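Season ticket refund after matches moved to Rallamero ground

Posted in: Supporters' Help, Tickets and Memberships

Jelle De Graaf
I hold an adult season ticket for Hitstead. In February the club announced that its remaining home matches would be played at the Rallamero ground while the main stand is repaired. I am unable to travel there. The ticket cost $200, and I would like to know whether a partial refund is available and whether accepting one affects my right to renew the same seat.

Ellness Supporters Desk
Holders who do not wish to attend relocated matches may apply for a credit or a refund. The amount is worked out per match, and cup matches are excluded. Applications must be made by the person named on the ticket, using the relocation form in the member account. The ticket number and the original proof of payment are required.

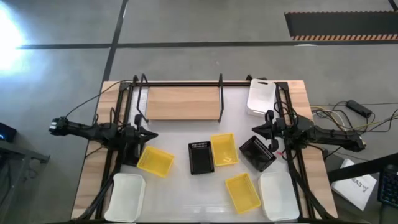 A refund for relocated matches does not cancel the season ticket. The seat remains reserved until the renewal deadline, provided that the holder has not also selected "end membership" on the second page of the form. Members who selected that option in error should write to the ticket office before renewals open.

Please note that the Rallamero ground holds 2,365 spectators. Entry there is by a separate match pass, and a member who has received a refund will not be issued one.

Shakya
I applied last month for seat 84 in the east section and received the credit, less the booking fee. The fee is not returned. My seat still appears in my account as reserved.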